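로봇 작업대에서 지키는 우리 팀의 규칙

7월 25일

한국에 와서 Clollow에서 일한 지 3년이 되었습니다. 한국어로 긴 글을 쓰는 것은 아직 어렵지만, 새로 오는 동료가 같은 질문을 자주 하기 때문에 블로그에 한 번 정리해 두고 싶었습니다. 주제는 두 팔 로봇을 원격으로 조작해서 시연 데이터를 기록할 때의 규칙입니다.

우리는 Fandari라는 이름의 프로젝트를 하고 있습니다. 식탁 위의 물건을 집고, 옮기고, 다시 놓는 동작을 모읍니다. 지금까지 저장한 기록은 2,933개입니다. 처음에는 규칙 문서가 없었습니다. 사람마다 시작하는 자세가 달랐고, 기록의 이름을 쓰는 방법도 달랐습니다. 작년 12월에 이 기록들을 합치려고 했을 때 정말 고생했습니다. 그때 Cedance 쪽 엔지니어들과 같이 문서를 만들었고, 지금은 항목이 18개 있습니다. 전부 쓰면 너무 길어지니까 제가 중요하게 생각하는 것만 소개합니다.

먼저 사람의 안전입니다. 팔에 전원이 들어와 있는 동안에는 작업대 위로 손을 넣지 않습니다. 물건이 넘어져도 똑같습니다. 조작자가 "정지"라고 말하고, 옆 사람이 "정지 확인"이라고 대답한 다음에 손을 넣습니다. 저는 처음에 이 대답이 조금 부끄러웠습니다. 지금은 대답이 없으면 오히려 불안합니다. 비상 정지 버튼은 조작자가 아닌 사람의 손이 닿는 곳에 둡니다.

다음은 물건의 배치입니다. 배치표에 없는 물건은 작업대에 올리지 않습니다. 펜, 휴대 전화, 마시던 커피도 안 됩니다. 컵의 손잡이 방향은 배치표에 적힌 대로 맞추고, 같은 종류의 물건이 두 개 있으면 어느 쪽을 먼저 집는지 시작하기 전에 정합니다. 기록 중에 마음이 바뀌어서 다른 쪽으로 가면 그 기록은 "순서 변경"으로 표시합니다. 지우지는 않습니다. 이 부분은 팀 안에서 의견이 많이 갈렸습니다. 저는 실패한 기록도 남겨야 한다고 생각하는 쪽이었습니다.

그리퍼가 물건 가까이에 갔을 때는 속도를 낮춥니다. 상판에 손가락 끝이 닿을 것 같으면 멈추고 위로 조금 올린 다음 다시 접근합니다. 급하게 내리면 상판에 흠집이 생기고, 손가락의 영점도 틀어집니다. 우리는 Sönmez 그리퍼를 쓸 때 이 실수를 여러 번 했습니다. 영점을 다시 맞추는 데 약 13분이 걸렸고, 그동안 모두가 조용히 기다렸습니다. 조작한 사람은 바로 저였습니다.

조명도 점검 항목에 있습니다. 광택이 있는 상판은 빛을 반사하기 때문에, 하루 중에 조명의 위치를 바꾸지 않습니다. 꼭 바꿔야 할 때는 기록 번호를 새로 시작하고 메모에 이유를 씁니다. 메모는 짧아도 괜찮지만 "문제 없음"이라고만 쓰는 것은 금지입니다. 나중에 읽는 사람에게 도움이 되지 않습니다.

마지막으로 교대 규칙이 있습니다. 조작자가 바뀌면 앞사람의 자세를 이어받지 않고, 두 팔을 대기 위치로 보낸 뒤에 새로 시작합니다. 귀찮다고 말하는 사람도 있습니다. 저도 바쁜 날에는 그렇게 느낍니다. 그래도 다음 개정에서 이 항목을 빼자는 제안에는 반대할 생각입니다. 개정할 때 대기 위치의 허용 오차도 같이 정하고 싶은데, 다른 팀에서는 어떤 값을 쓰는지 댓글로 알려 주시면 감사하겠습니다. 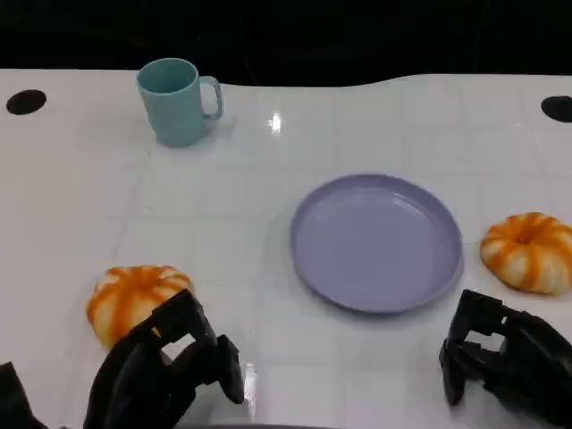
그리고 틀린 한국어 표현이 있으면 그것도 편하게 알려 주세요. 규칙 문서도 제가 한국어로 고치고 있어서 많은 도움이 됩니다.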